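FALTHORPE, 12th April -- The Falthorpe Growers' Market will move to the old Kurnard warehouse on Pollow Street in November, giving it an indoor home through the winter for the first time.

The warehouse has 2,542 square feet of floor space, and stalls will be let by the square.
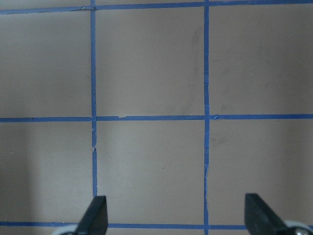 A single pitch costs $20 per market. Growers who book six markets in advance will have first choice of position. Pitches by the loading doors are kept for sellers with heavy produce.
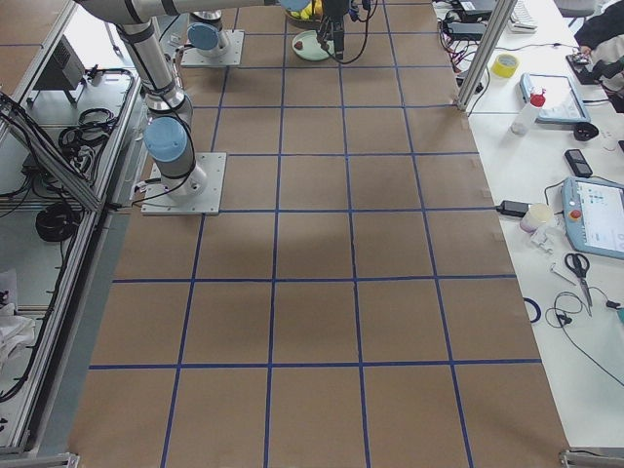
Shaikh Produce, which has sold at the outdoor market since it opened, will run the fruit counter and take orders for local schools.

Parking is available for 200 cars behind the building. The entrance on Pollow Street is step-free. 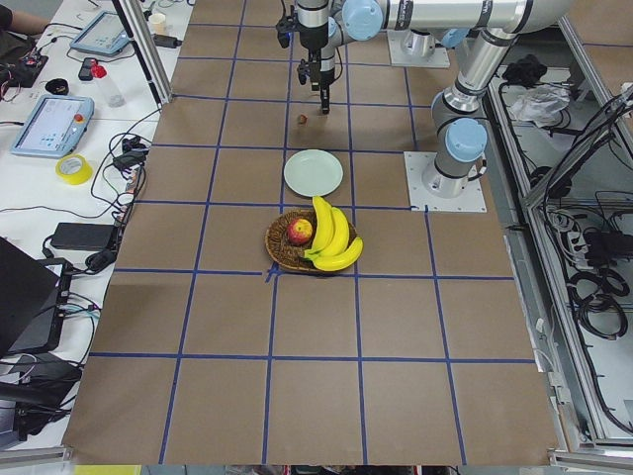
The outdoor market will keep its present hours until the move. Berry sellers should note that the rules on labeling and punnet weights stay the same indoors. 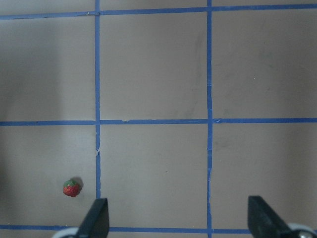 Applications for pitches are open now at the Falthorpe market office. Forms can also be requested by mail.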